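Community help > Home and garden > Floors and tiling > Cleaning and stains

Coffee powder in black grout lines on beige tile

Posted by Rendarer, Sunday
Filed under: tile, grout, spills

We have large square floor tiles in the dining end of the kitchen, light beige with a soft marbled streak, laid with thin black grout. The floor came with the flat, so I do not know whether the tiles are porcelain or ceramic, or whether the grout was ever sealed.

The table is next to the bin and things miss it. Mostly it is water bottles with a mouthful left in them and instant coffee sticks, the sort with creamer and sugar already mixed in. A part-used stick leaks a fine powder. If there is water on the floor at the same time, the powder turns to syrup and runs along the joint. After mopping, the tile looks clean but the grout has a pale brownish haze for 200 mm or so either side of the spill, and it feels tacky in socks.

I have tried washing-up liquid in hot water (worse, now it has a film as well) and a steam mop (no change). I have not tried bleach because the grout is dark and I would like it to stay dark.

Two things I would like to know. Is the haze on top of the grout or in it? And what order should I do things in when it happens again?

Asger Hjaltested
replied in June

Almost certainly on top. A three-in-one or 1+2 type stick is largely sugar and creamer, and the creamer contains fat. Sugar dissolves in water and comes away easily. The fat does not, and it holds a thin layer of coffee solids against the rough surface of the grout. On a pale grout you would see a brown stain. On black grout you see a light haze, as the residue is paler than what is under it. Your washing-up liquid probably shifted most of the fat but was used too strong and not rinsed, so you now have detergent film over what was left.

To check, scrape a short length of joint with the edge of a wooden lolly stick. If the scraped part goes dark, the haze is on the surface. If it does not, put a drop of clean water on it. Unsealed cement grout takes the drop in and darkens within a minute or two. Sealed grout leaves it standing.

To clear what is there now:

1. Vacuum the joints with the crevice tool. No water yet.

2. Mix a pH-neutral floor cleaner at the weakest dilution on the bottle. Apply to the joints only and leave for five minutes. Do not let it dry.

3. Brush along the joint with a stiff nylon brush. A wire brush will take the grout out and mark the tile.

4. Lift the dirty water with a cloth or a wet vacuum. If you leave it to dry in place you have moved the haze a short distance and nothing else.

5. Rinse twice with plain warm water and dry with a towel.

If a white bloom remains after this it may be efflorescence, which is mineral salt from the cement and has nothing to do with coffee. That needs a different product and I would ask again with details.

Do not use vinegar. It will do little to the fat and it attacks cement grout.

Maldonado
replied in June

Just use a magic sponge, been doing mine for years. Comes up fine. Also move the bin.

Gremen
replied in June

Agree with the first reply on the chemistry. On the order of work, which was the other half of the post, the main point is to keep powder and water apart for as long as possible.

Bottle first. Hold it by the body, check that the cap is tight, and stand it up before carrying it anywhere. A bottle lying across a joint will feed the joint if the cap is loose, and thin plastic squeezed with the cap off will empty itself over the floor.

Coffee stick second. Pick it up flat by one end, torn end uppermost if it has been opened, and do not drag it. The worst arrangement is the one where the neck of the bottle and the end of the stick are almost touching near a point where the grout lines cross, as the liquid then has several directions to run in.

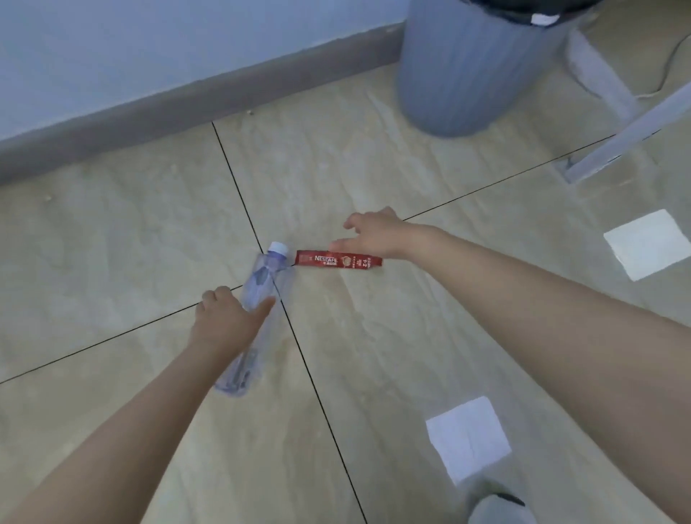

After the pick-up

Dry work comes before wet. Sweep or vacuum any powder, then blot any water with kitchen paper, pressing down and not wiping. Only then damp mop, working along the joints.

If the drop test shows the grout is unsealed, clean it as described, leave it to dry fully (a day with the window open) and apply a penetrating sealer. Wipe any surplus off the tile face before it sets. Try a joint under the table first, as some sealers leave dark grout shiny.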